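Bedroom Stuff, a README

Hi! I started this folder on February 15, 2020, when I finally got tired of not knowing which blankets we own and which bed they belong on. It covers the bedding and all the odds and ends that pile up on top of it. If you've ever shared a room with a bunk bed, you know how that goes.

What's in it: one text file per bed, one for the closets, and a list of notes called ziveck.txt (that's my nickname for the big wall of wardrobe doors, don't ask). There are 600 lines in the list right now and I'd like to stop before 1000.

How I name things: blankets go by pattern first, then color, then edge. So the one on the lower bunk is "plaid, pink and grey-green, fringe" – and yes, I skip the lettering, which makes the names way too long. Pillows go by color only. Dolls count as bedding if they live on the bed. Small stuff like medicine boxes and tissues gets the tag "loose" and I don't bother with more than that.

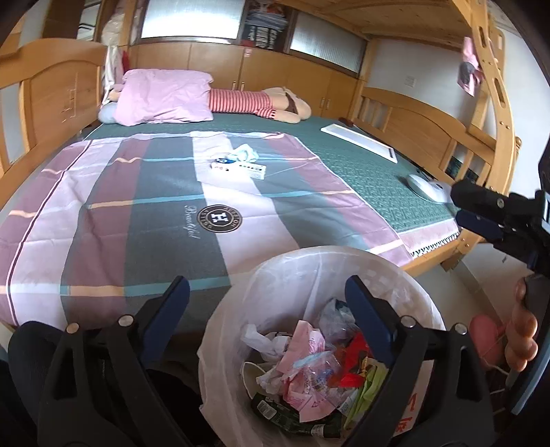
Orness wrote in to say that fringe shouldn't be part of a blanket's name at all, that it comes off after enough trips through the washer and then the whole list is wrong. Fair point! I'm keeping it for now, but I'll add a "last checked" column in May.

Known problems: mattress covers are mixed in with sheets, and about 40 lines still say "bag, misc" with no color. The upper bunk isn't done.

Copy the layout if it helps you – just swap in your own beds.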